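How to Set Up a Rolling Steel Shelf Cart for Small Parts

A slotted steel cart on casters is one of the more useful things you can put in a workshop or a small packing area. It holds crates at a height you can reach, it rolls to wherever the work is, and you can move the shelves later if your parts change. The steps below cover assembly, shelf spacing and loading. Plan on an afternoon if you are working alone.

What you need

Four perforated uprights, flat sheet-metal shelves, corner plates, bolts and nuts to match the slots, four casters (two with brakes), a rubber mallet, two wrenches, a tape measure and a level. The kit we use in our shop came from Granorham, but the slotted uprights from Kerekes go together the same way. Check the bolt size before you mix parts from different makers.

Step 1. Decide on the shelf heights

Measure your crates first, then the uprights. Leave enough room above each crate to get a hand in and lift something out without sliding the whole crate forward. We allow 80 mm above the rim. If you only plan to pull the crates all the way out, you can go lower.

Put the working shelf at elbow height. Ours is 87 cm off the floor with the casters on. Mark the slot you want on all four uprights with masking tape before you bolt anything. Count slots from the same end each time, or the shelf will sit crooked and you will have to start over.

Step 2. Build the frame on its side

Lay two uprights on cardboard and bolt the bottom shelf between them, finger tight only. Add the top shelf. Set the other two uprights in place and bolt those on. Now fit the corner plates – they go on the inside, with the flat edge against the shelf lip.

Do not tighten anything yet. The frame needs some play so it can settle square.

Step 3. Casters

Fit the casters while the frame is still lying down. The two with brakes go on the side you will be standing on. Stand the cart up with a helper, set it on a level floor and lock the brakes. Measure both diagonals across the top. When they match, tighten the bolts from the bottom up.

Step 4. Load the crates

Heavy items go in crates on the lower shelf. Slatted plastic crates are good for this, as you can see what is inside from the side. Put each crate in with the label panel facing out, and write the label before the crate goes in.
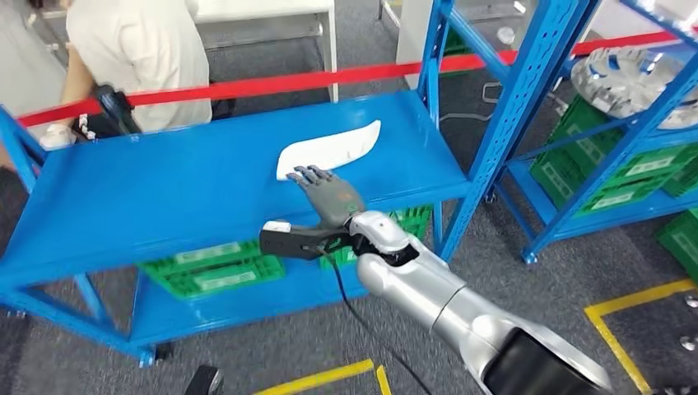
Keep the top shelf for whatever is being worked on at the moment. It is tempting to store things there, but once it fills up you lose the only flat surface you have. One or two parts at a time is plenty. Molded pieces with a smooth finish can slide when the cart moves, so lay down a thin rubber mat if you roll it much. We cut ours from a Homevov drawer liner.

Step 5. Check the load

Look up the rating for your shelves and for your casters, and go by whichever is lower. Our casters are rated for 300 kg as a set, but the shelves give out well before that. If a shelf bows in the middle, move the heaviest crate toward an upright.

Go over the bolts again after the first week of use, then every couple of months. Replacement nuts and corner plates are sold in small bags by Zalunstead, and it is worth keeping one bag in the bottom crate.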